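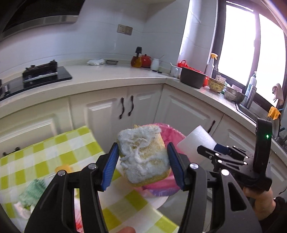

Foam is the only receipt a dishwasher ever gets, Samuele Pace objected when we first presented these results, and a study that treats it as a side issue has missed what people are paying for. We have come around to his view. This section takes up foam as a signal, and we think it is the most exciting part of the diary material.

4.2 Foam as evidence of work

Chemists have known for a long time that the height of a lather says little about how much grease a detergent can lift. The surfactants that foam well and the ones that clean well overlap, but they are not the same list. Our diary keepers in Piras and Ekmont knew this too, or had at least heard it. Many wrote it down in their own words and then, a page later, described adding more soap when the suds went flat. A thick, uneven layer on the face of a sponge (Figure 4) was read as "still good." A bare sponge was read as "used up," even when the plate under it came clean.

The wording is wonderfully rich. Foam "holds," "gives up," "goes gray," "runs off with the fat." One diary keeper in Ekmont measured the length of a meal by it: a short supper was a one-foam supper. We coded 3000 entries for words of this kind, and they appear in every household in the sample, including the 11 that bought the low-suds product sold locally as Skomex. Those households did not stop talking about foam - they complained that it was missing.

The same habit of judging by eye extends past the sink. Wiping the table is the second most frequent task in the diaries, and the cue there is shine. Glossy, plastic-like tablecloths such as the green-and-white checkered one in Figure 5 are praised because they show the light when they are wiped.
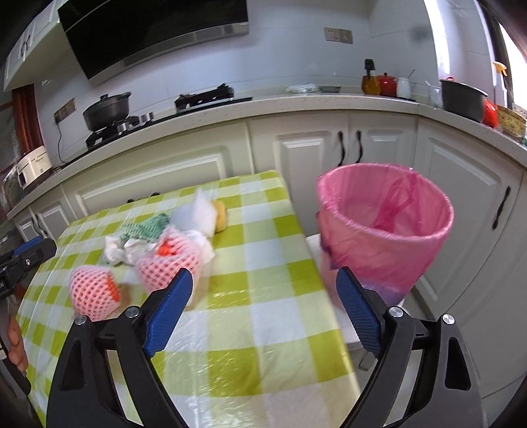 Shine and foam work in opposite directions, though, and we were delighted to find the diary keepers so alert to it. Foam tells them to keep going; shine tells them to stop. A surface that gives neither cue, such as unfinished wood, gets wiped longer and is described with far less confidence. In the March entries from Piras, 145 mention going back over a wooden board a second time.

Prices matter less than we expected. Buyers of Zino, the cheapest liquid in either town, used it freely and wrote about its lather with real affection. We return to the amounts poured per wash in Section 4.3, where the diaries are set against the bottle weights.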